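Tables in the Otska room: what goes back where

The shared worktables in the Otska room have been in use since November, and enough has been asked about them at the front desk that it seemed worth putting the answers in one place. Most of this concerns the white tables with the panel set into the top. The older benches along the corridor are the same as they always were, and the sheet taped inside the supply cabinet still applies to them.

First, the cloths. Each table has one orange microfiber cloth, and it stays with the table. Over the spring they drifted. Some ended up in the kitchen, where they were used on the stove and had to be thrown out, and a few went home in coat pockets. Elis Gough bought a new set and has put a stitch of black thread in one corner of each. A cloth with black thread belongs in the Otska room. Kitchen cloths are blue and live on the rail next to the sink.

The cloth can be used dry for dust, eraser crumbs and thread ends. For anything sticky, dampen it with plain water and wipe toward yourself, away from the panel. Please don't use the spray from the bathroom. It was used on table 2 for several weeks and left a film that pencil marks cling to, and Priit Koppel spent most of an afternoon getting it off with dish soap. Dish soap is fine in small amounts if water alone won't do it.

When you finish, leave the cloth at the back of the table. It doesn't need to be folded. There was a note up for a while asking for it to be folded in quarters, and that note has been taken down. A wet cloth should go over the back of a chair and not on the tabletop. 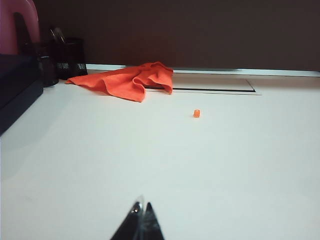

One of the white tables in the Otska room, with its cloth at the back by the panel.

Next, the panel. People have been setting mugs on it, and the panel is the one part of the table that is awkward to clean. Liquid runs into the slot at the edge and stays there. If something spills, lay the cloth flat over the slot straight away and press down, then tell the desk. Do not push a knife, a ruler or a folded card into the slot to get at crumbs. Crumbs come out with the small brush, which hangs on the hook behind the door. Nothing needs to be stored under the panel, and the panels are not to be lifted by anyone except Priit, who has the tool for it.

Small parts are the other regular subject. Caps, plugs, pegs, beads and stoppers are left behind on the tables after nearly every session, and the evening group usually can't tell whether a piece is trash or the one thing somebody needs to finish a job. The rule is now the same for everyone. If you find a small part on a table, leave it there until the end of your session, in case the owner comes back. After that it goes in the tray on the windowsill. The tray is emptied on the last day of the month. Whatever hasn't been claimed goes into the mixed jar, and the mixed jar is free for anyone to pick through.

Paraschiva Preda went through the mixed jar in the spring and sorted it by size into the drawers of the Udis cabinet. The drawers are labeled on the front. If you take the last of something, turn the label around so she can see the drawer is empty. Please don't start new drawers. There is one marked "not sure" and it has plenty of room.

Glue and cutting are still allowed on the white tables, with a mat. The mats are stacked on the bottom shelf of the cabinet, and the large one is kept for group work. Two tables already have knife marks near the front edge from cutting without a mat. They can't be sanded out, so they will stay. Paint should be done on the benches in the corridor, where it matters less.

Lamps can be moved from table to table, but they go back to the shelf at closing. The light over the middle of the room is stronger than at the near end, and anyone doing fine work may prefer to sit farther in. Catinca Jitaru has asked the Chatzigeorgiou shop for a price on a second ceiling fitting. There is no answer yet and no date for the work.

Closing up is short. Wipe the table, leave the cloth at the back, put found parts in the windowsill tray, hang up the brush, return mats and lamps, and switch off at the wall. The group that leaves last also checks that the window on the yard side is latched. It looks closed when it isn't, so pull on it.

Irina Dinu keeps the booking book and can be reached on extension 1017. She would like to hear about missing cloths when they go missing and not a month afterward. Spare ones are in the desk drawer, and you can take one without asking if you write the table number on the pad.

The tables will be closed for one morning while the feet are leveled. The notice will go up on the door once Priit has the parts.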